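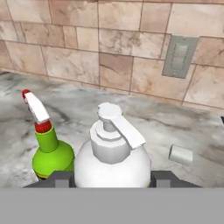
Credit: Rupert Ammann

Leave the Nettles Alone

The parish has been at the pond again. Last September the bank behind the allotments was a fine mess of bramble, nettle and dead willowherb, and I once stood there for most of a morning watching a wren go in and out of it. Now there is bark mulch, a bench, and a sign about biodiversity with a picture of a wren on it.

I have nothing against benches. I am 50 and fond of sitting down. But I do wonder who decided that nature must be made presentable before it can be saved. Tamsin Whitcombe, who has kept the moth records here for 18 years, tells me her best night on that bank brought 103 moths to the sheet. Her first night after the mulch brought 9, and one of those she suspects of having followed her from the car.

The defence is always that people complained. People do complain. They complained about the rooks, too, and the rooks had the good sense to nest out of reach.

My proposal is cheap. Give the strimmer to somebody forgetful. Let the far side of the pond go back to brambles and spend the mulch money on a decent pair of wellingtons for Tamsin, whose present ones let in water at the left heel. Anyone wanting tidiness can have the near side, with the bench, and look across at the mess with as much disapproval as they like.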